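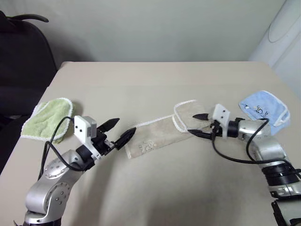
Folding hand towels so they stay folded

Quick one. Works for any small towel with a piped edge, tea towels too.

You need a clear bit of table. Bed is too soft, the creases wander. Do one colour at a time if you've got a big wash, I do the greens then the beiges.

Long fold (for rails and narrow shelves)

Lay the towel flat, label side up. Smooth it from the middle outwards with the side of your hand. Bring one long edge over to meet the other. Line up the piping first, then worry about the middle -- if the piping matches the rest mostly follows. Then double over one short end so the hem sits on top. Pat, don't press. Thick ones will stay a bit puffy and thats fine.

Square fold (for baskets)

Start the same. Fold in half, then half again the other way. Turn it so the folded side faces out on the shelf. Tuck any loose corner under.

If it won't lie flat

Give it a shake by the short end and start over. Still lumpy? Probably not dry yet. Hang it back up for a bit.

Printed towels -- decide before you start which bit of the pattern you want showing, otherwise you end up refolding teh lot.

Storing

Stacks of 9 at most on our Onden shelf, any higher and they lean. New ones go at the bottom so the old ones get used first. Bath sheets are a different job, will do those on a seperate page.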